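Speaker notes - "What the Label Promised You"
Public talk, supplements and everyday health. Slides are numbered in the deck, these notes are not, so watch the screen.

OPENING

Wait for the door to close. Say hello. Do not ask if everyone can hear me at the back; the people who can't will not answer.

Start with the show of hands. Who took a vitamin this morning? Who can say what was in it? The second show is always smaller. Let that sit for a moment, then admit that my own hand goes down on the second one about half the time.

What I want to do today is read one label slowly. I am going to use Clatumer, a chewable tablet I bought at full price with my own money, so that I can be rude about it if I feel like it.

SLIDE: FRONT OF THE BOX

The front says "Immune Support." Ask the room what that means. Somebody will say it stops you catching colds. Somebody else will say it boosts the immune system. Write both on the board.

Then: neither of those is on the box. "Support" is a lovely word. A chair supports you. So does your mother. It is very hard to take a chair to court.

Explain the two families of wording. There is wording about the body in general ("contributes to normal function") and there is wording about a disease ("treats," "prevents," "cures"). Supplements live in the first family and spend their weekends looking over the fence at the second.

Also mention the small statement on the back saying that the product is not intended to diagnose, treat, cure or prevent any disease. Read it aloud at normal speed. Then read the front of the box again right after it. Usually gets a laugh. If it doesn't, move on quickly.

SLIDE: BACK OF THE BOX

Point to serving size first. Everyone looks at the milligrams and skips the line above it. The Clatumer panel is based on 2 tablets. The front of the box counts single tablets. So the cheerful number of days' supply I worked out in the store was double the real one, and I did it in my head while feeling clever.

Next, the percent daily value. A hundred percent sounds like a full tank. Remind people that they have presumably also eaten breakfast. Vitamin C you don't need mostly leaves by the usual exit. Fat-soluble ones - A, D, E and K - can build up, so a big number there isn't a bargain.

Zinc: one of the minerals people stack without noticing. Tablet, lozenge, fizzy drink, all in the same week. Too much for too long can interfere with copper. Say this plainly, no jokes, it's one of the useful parts.

Iron: don't take it on a hunch. Tiredness has a long list of causes and a blood test is cheap compared with months of guessing. Keep it away from small children, top shelf, cap on. No jokes here either.

SLIDE: THE BLEND

Put up the Plusilham label. "Proprietary Defense Blend, 149 mg." Eleven plants are listed underneath and not one has its own amount. Ask how much elderberry is in it. Correct answer: some.

Ingredients in a blend go in order by weight, so the first could be nearly all of it and the last could have been waved at the vat from across the room. The label would look the same.

(If a person in the audience loves Plusilham, be kind. Last time I wasn't, and she had brought the bottle.)

SLIDE: "CLINICALLY STUDIED"

Studied is a verb. It does not tell you how the study came out. I have studied Italian.

Four questions to put to any study quoted on a package:

How many people were in it?
Was there a placebo group?
Was it the same dose as the one in the box?
Who paid?

Work through the Ratetti leaflet as practice. It cites a trial with 50 people over eight weeks, no placebo, and the thing measured was how energetic they felt. They felt more energetic. They had also been told they would. Spring had arrived in the meantime, which tends to help.

Don't be snide about placebo. Feeling better is feeling better. The question is whether you want to pay for it monthly with automatic renewal.

SLIDE: WHO SHOULD ASK FIRST

Slow down here. Anyone pregnant or trying to be. Anyone on blood thinners (vitamin K, high-dose E, ginkgo). Anyone on antidepressants or the pill who is thinking about St. John's wort. Anyone with kidney trouble. Anyone with surgery coming up.

Tell them to bring the bottles to the pharmacist. The real bottles, in a bag. "A white one for my joints" is a hard thing to look up.

And the other side, so I don't sound like I hate the whole aisle: folic acid before and during early pregnancy, B12 for vegans, vitamin D for people whose doctor has told them they're low. Good reasons exist. They tend to be dull, and they rarely come in a gummy bear.

SLIDE: WHAT I DO MYSELF

They always ask, so get in first. Vitamin D in winter, from January on if I have forgotten in the fall, and I've usually forgotten in the fall. The Clatumer is in a drawer. It tastes of orange and chalk, in that order.

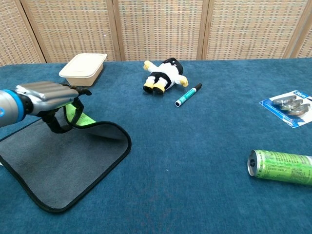

Rocha, 2025-05-11

Changes to the notes since the January version:

Cut the collagen section down to one sentence. It was running almost as long as the rest put together and I kept losing the front row. The sentence is: your gut breaks collagen into pieces before it goes anywhere, and small, company-funded trials are a poor place to find out what happens next.

Antioxidants moved to the question period. If asked, say that more isn't automatically better, and that high-dose beta-carotene did smokers harm in large trials. Then take the next question.

Dropped the quiz. People copied.

QUESTIONS I GET EVERY TIME

Are expensive brands better? Sometimes they're tested by an outside lab, and that's worth something. Look for the testing mark. The price alone tells you about the price.

Does "natural" mean safe? Poison ivy.

Can I take it past the date on the bottle? It probably won't hurt you, but the dose may have faded. Buy a smaller bottle next time.

What about my brother-in-law's powder? I don't know. Ask to see the label, and start with the serving size.

Leave five minutes for the person who waits until everyone else has gone. That's often the one with the real question. Handouts on the table by the exit, and take the pens back.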